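大理石の天板についた輪じみの手入れ

大理石のカウンターは酸に弱く、レモン汁や酢、ワインをこぼしたまま置くと表面が溶けて、つやのない跡が残ります。軽い輪じみであれば、家庭にある道具で目立たなくできます。
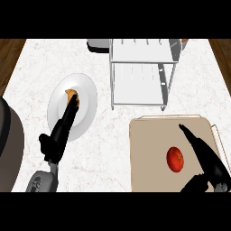 作業の前に、跡が「しみ」なのか「酸焼け」なのかを確かめます。指でなでてざらつきがあれば酸焼け、手触りが変わらず色だけ濃ければしみです。手順が違うので、先に分けておいてください。

用意するもの
・重曹 90g
・水 適量
・食品用ラップ、マスキングテープ
・柔らかい布 2枚
・大理石用の磨き粉(酸焼けの場合)

しみの場合
1. 中性洗剤を薄めた水で拭き、乾拭きします。
2. 重曹に水を少しずつ加え、ヨーグルトくらいの固さに練ります。
3. しみより一回り広く、厚さ5mmほどに塗ります。
4. ラップで覆い、縁をテープで留めて一晩置きます。
5. ラップを外し、完全に乾いてから木べらで取り除き、水拭きします。

油じみは一度では抜けないことがあります。うちでは2月に同じ場所へ三回繰り返しました。

酸焼けの場合
磨き粉を湿らせた布に取り、小さな円を描くように軽く磨きます。46秒磨いたら水拭きして様子を見る、という間隔で私は進めています。力を入れると周囲とつやの差が出ます。本磨き以外の仕上げの石には使わないでください。

仕上げ
全体を乾かしてから浸透性の保護剤を塗ります。余った液は説明書の時間内に拭き取ります。水を一滴落とし、玉にならず染み込むようなら塗り直しの時期です。

クエン酸や酢を含む洗剤は使えません。木部と接する継ぎ目には水をためないようにします。

文:Thérèse Boychuk
2018年10月4日更新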